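ロボット班 作業前・作業後点検表(コメント付き)

対象:学生プロジェクト「Todley」 袋物ハンドリング課題
使用機:アーム1台、平行グリッパー、手首カメラ
点検日:2019-02-25
点検者:Remzi Altıntaş
判定:○=良 △=条件付き可 ×=使用不可

1. 電源・非常停止

1-1 非常停止ボタンを押して全軸が止まる ○
1-2 非常停止の解除後、自動で動き出さない ○
1-3 制御箱の通気口がふさがっていない ○
1-4 電源ケーブルの被覆に傷がない △
コメント:プラグ側の曲がりがきつい。今日は使用可とするが、次回までに取り回しを変えること。担当は電装係。

2. アーム本体

2-1 手首フランジのねじに緩みがない ○
2-2 各軸を手動送りで動かし、異音がない ○
2-3 速度上限が班の設定値どおり ○
コメント:上限は700のまま。前回Dursunの課題で変更した記録があったので、設定画面で再確認した。変更したら必ず記録簿に書く。口頭だけの引き継ぎは不可。

3. グリッパー

3-1 リンクのピボットボルトに緩みがない ○
3-2 指先パッドの浮き、はがれがない ○
3-3 開閉を繰り返して途中で引っかからない ○
3-4 把持力の設定が課題の指定どおり △
コメント:指定は45。起動直後は前の課題の値が読み込まれていた。手で入れ直して合わせた。起動手順書に一行追加する。

4. 作業台と対象物

4-1 台上に工具、飲み物を置いていない ○
4-2 チャック付き透明袋に破れがない ○
4-3 待機姿勢で指先が台に触れていない ○
4-4 手首カメラの映像が操作画面に出る ○ 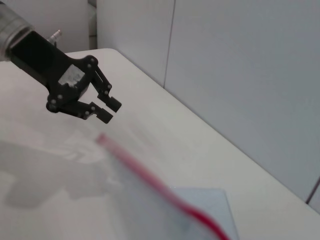
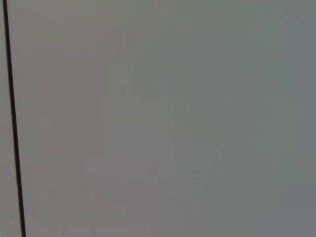

手首カメラの画像2点。1枚目は台の上で指を少し開いたグリッパーと赤いチャックの透明袋、2枚目は灰色の面と黒く細い線。

コメント(4-2):透明袋はカメラに近いとフィルムの輪郭がほとんど出ない。認識プログラムの係は赤いチャック部分を手がかりにする方法を先に試すこと。袋の向きを変えた場合も同じ条件で記録する。
コメント(4-4):灰色の面だけが大きく入った画像は学習用データに入れず、別フォルダーに移す。削除はしない。連番が飛ぶと後で照合できなくなる。

5. 人の位置と合図

5-1 操作者以外は床の線の外側にいる ○
5-2 動作開始前に「動かします」と声を出す △
5-3 袋の置き直しは停止を確認してから行う ○
5-4 長い髪、ひも類をまとめている ○
コメント:5-2は声が小さく、奥の席まで届いていない。返事があるまで開始ボタンを押さない。一年生が操作するときは上級生が非常停止の横に立つ。

6. プログラム・記録

6-1 実行するファイルの版を読み上げて確認 ○
6-2 初回は低速で一通り動かす ○
6-3 試行番号と結果をその場で記入 ×
コメント:試行126の次が128になっている。127の記入がない。動作ログには残っているので、本日中にログから転記し、転記した人の名前を書くこと。転記が済むまで今日の分の集計はしない。
(追記)転記済み。6-3は△に変更。Altıntaş

7. 終了時

7-1 アームを待機姿勢に戻した ○
7-2 制御箱の電源を切った ○
7-3 袋と中身を箱に戻した ○
7-4 データを共有フォルダーに保存した ○
コメント:保存先は「Rolluritz」の下。個人の端末だけに置かないこと。

次回までの対応

・電源ケーブルの取り回し変更(1-4) 電装係
・起動手順書に把持力の確認を追加(3-4) Altıntaş
・開始の合図の練習(5-2) 全員
・記録用紙に試行番号を先に印字しておく(6-3) 記録係

×の項目が残っている場合は次の作業を始めない。△の項目は担当者が対応後に日付と名前を書き、6月の校内発表まで用紙をファイルに綴じておく。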